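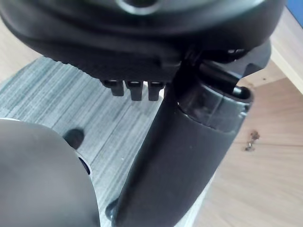
Does decanting everything into matching bins save any room?

stircombe_attic
Kitchen tidying question. My sister swears by the Trakstead bins and wants me to move all my dry goods into them. The set she picked costs $112. I have 2 shelves and a drawer that sticks. I don't see how buying 16 plastic boxes gives me more space than I had before I bought 16 plastic boxes. Has anyone measured?

murura77
Measured, no. But I did it last October and I can see the back of the shelf now, which I couldn't before. Flour bags slump and fall over. Bins don't.

stircombe_attic
So you can see the back of the shelf. Do you have more on it?

murura77
Less, probably. I threw out a lot when I moved things over.

T. Laskowska
Then it was the throwing out that did it. You could have done that part for free. I've read a dozen of these makeover posts and every one starts with the person getting rid of half the pantry, and then the bins get the credit.

pantrymoth_survivor
Disagree, strongly. Once you've had moths you will never again keep rice in a bag with a clip on it. I don't care if it saves an inch. Lids that close are worth paying for.

T. Laskowska
Jars close too. I use old pickle jars.

pantrymoth_survivor
Pickle jars smell like pickles. Ask my sugar.

igor_sz
Wash the lid separately and leave it in the sun for a day or two. Mostly works. I wouldn't put sugar in one either, but lentils are fine.

On the original question, square containers do beat round ones on a shallow shelf, I'll give the bin people that. What I don't buy is a full set. You always get the tall skinny one for spaghetti, and it doesn't fit standing up.

murura77
The tall one fits if you move the shelf up a notch.

igor_sz
And then what goes on the shelf above it?

murura77
Spices. Lying down.

stircombe_attic
My shelves don't move. They're screwed in. I think I'll clear out the old stuff first, put the rice and flour in jars, and tell my sister I'm considering it. Still nothing for the drawer, by the way. It catches halfway.

igor_sz
Rub a candle along the runners. If it still catches, something has dropped down behind it.

Comments (3)

Rajput: We bought the set. The lids cracked within the year. The labels are still on there, very firmly.

Tadeusz: Mine haven't cracked, but I don't put them in the dishwasher. Did you?

Rajput: Yes, top rack. The box said that was fine.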